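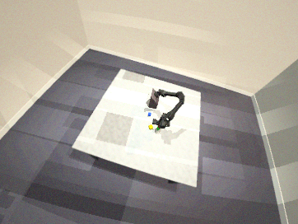 Vue de synthèse : un bras robotisé sombre monté sur une table blanche.

Depuis février, Kulsoom Bajwa tient le registre des anciens élèves de l'institut Paston. Elle a repris un fichier constitué par strates successives, dont une partie n'existait que sur fiches cartonnées. Le réseau doit élire son bureau le 2 septembre et la liste électorale dépend directement de ce registre.

« Le premier travail a porté sur la définition du membre », explique-t-elle. Les statuts retiennent trois catégories : les diplômés, les titulaires d'un certificat de formation continue et les anciens enseignants ayant exercé au moins deux ans. Seules les deux premières votent. « L'ancien fichier ne distinguait pas les catégories. Un enseignant lui-même diplômé de Paston apparaissait deux fois et recevait deux bulletins. »

Le rapprochement avec les archives de la scolarité a fait ressortir 414 doublons. La plupart viennent de changements de nom ou de transcriptions variables d'un même patronyme. La clé retenue associe désormais le numéro d'étudiant et l'année de diplôme — le nom n'intervient plus qu'en contrôle. Pour les promotions antérieures à la numérotation, Daniyal Janjua, archiviste de l'institut, a dépouillé les procès-verbaux de jury. Il reste 45 dossiers sans pièce justificative. « Ils sont maintenus au registre, sans droit de vote, jusqu'à production du diplôme ou d'une attestation », précise Kulsoom Bajwa.

Le corps électoral compte à ce jour près de 1 000 inscrits. Le quorum est fixé à 200 votants, présents ou par correspondance. À défaut, une seconde assemblée peut délibérer sans condition de nombre, sauf pour les modifications statutaires.

Un point de procédure a été discuté cette année : le vote par procuration. L'ancien règlement ne fixait aucun plafond. Chidubem Edet, secrétaire sortant, avait proposé une limite de cinq mandats par personne ; le texte adopté en retient deux. « Cinq, c'était trop pour une assemblée de cette taille », commente la responsable du registre. Les procurations sont nominatives et doivent parvenir au secrétariat huit jours avant le scrutin.

Deux candidats se présentent à la présidence, Naveed Niazi et Junaid Hayat. Interrogée sur leurs programmes, Kulsoom Bajwa s'en tient aux questions de fichier. « Les deux souhaitent ouvrir l'annuaire en ligne. Techniquement, c'est faisable, mais le consentement de chaque membre doit être recueilli par rubrique : adresse, employeur, téléphone. Le formulaire actuel ne prévoit qu'une case unique. »

Les demandes de rectification s'adressent au secrétariat des anciens élèves, par écrit, avec copie du diplôme.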